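Kalel St unit — bench and storage check, 30th October

Exits clear — OK
Extinguisher tag — last stamped September, OK
Aisle width 900 min — OK, just
Power board under bench 2 — FAIL, daisy chained again. Pull it out today pls
Shelf brackets (Vekex) — one screw loose, tightend
First aid kit — low on strip plasters, order more
Spill kit — OK
Cartons from Dastia — still stacked by the door, move

Packaging on benches — needs another go. Boxes go back on the shelf once they're checked off, job 567. Still out on the white table are the two small black ones, the RealSense and the one with the device front on its lid. Recheck tomorow.

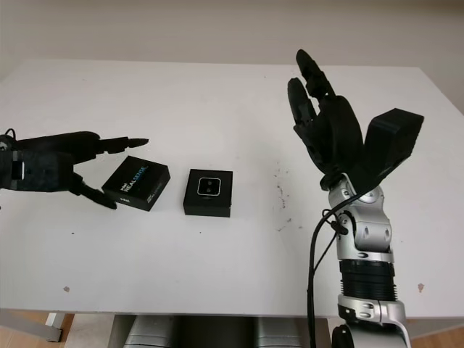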